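Dos brazos y una mesa que no se mueve

La técnica que lleva el mantenimiento de la celda de dos brazos en Fevier empieza la jornada por el suelo. Antes de encender nada se agacha y mira los cables, que bajan desde la parte trasera de la mesa y pasan por debajo. «Si alguien ha arrastrado una silla por la noche, lo veo ahí», explica. «Un conector medio salido te puede costar una mañana entera, y el mensaje de error casi nunca te dice que es el conector.»

Lleva la celda desde septiembre. Antes trabajaba en Wamham, en una línea de envasado con máquinas mucho más rápidas y mucho menos variadas. Allí, dice, una avería era un ruido. En Fevier las averías suelen ser una deriva: la pinza cierra dos milímetros más allá de donde cerraba el lunes, y durante horas parece que la culpa es del programa.

Por eso insiste tanto en las placas de montaje. Cada base va atornillada a la suya, y en los tornillos hay una raya de rotulador que pasa de la cabeza a la placa. Si la raya se parte, el tornillo ha girado. «Es un truco de taller de toda la vida. Lo reviso los lunes y después de cualquier choque, aunque haya sido un golpe tonto contra la mesa.»

El arranque lo hace siempre en el mismo orden. Primero el brazo derecho, luego el izquierdo, y entre uno y otro espera 60 segundos. Con las luces de las dos bases en verde lanza la rutina de calentamiento, que mueve cada articulación despacio por todo su recorrido – sin objetos en la mesa, aclara – y guarda las corrientes de los motores en un fichero. Ese fichero lo compara con el de la semana anterior. No busca un valor concreto, busca que la curva tenga la misma forma.
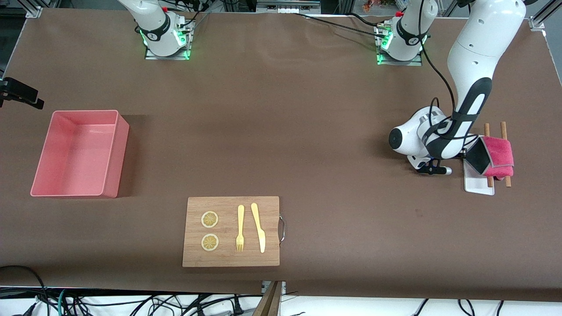 Los objetos se colocan después, y también tienen su rutina. La celda trabaja con cosas de cocina: cubiertos, una tabla, paños. Le pregunto si eso da más problemas que las piezas industriales y contesta que da otros. «Un paño nunca cae igual dos veces. La pinza tiene que entrar de lado, con los dedos muy cerca de la tela, y si la punta está gastada la tela resbala.» Las puntas de los dedos se cambian cada 2.000 ciclos. El fabricante de las puntas, Heo, las vende por parejas, y ella nunca monta una nueva junto a una usada.

El cable fino que recorre el antebrazo hasta la pinza es su preocupación principal. Va por fuera, y en ciertas posturas de la muñeca se tensa. La primera versión llevaba bridas de plástico apretadas y el cable se partió por dentro justo debajo de una de ellas. El fallo aparecía y desaparecía según el giro. Tardaron tres días en encontrarlo, después de cambiar una cámara que estaba perfectamente. Ahora el cable va con holgura y la incidencia, la número 467 del registro, se usa para enseñar a los nuevos cómo se rellena una ficha.

De la cámara de la pinza habla con menos cariño. La lente se limpia con un paño seco al empezar y otra vez a mediodía. La calibración se hace con Vultus, el programa interno de la casa, y dura 10 minutos cuando sale a la primera. «Si sale a la segunda, paro y miro el soporte antes de intentar una tercera. Calibrar encima de un soporte flojo es guardar el error con fecha y hora.»

¿Y qué cambiaría? Pide una canaleta para el suelo, que ya está encargada, y un segundo juego de pinzas montado y probado en el armario. Ahora, cuando una falla, hay que desmontarla y repararla con la celda parada.

El sábado no hay turno, pero ella deja los brazos recogidos en alto y la alimentación cortada desde el cuadro. El lunes, otra vez los cables.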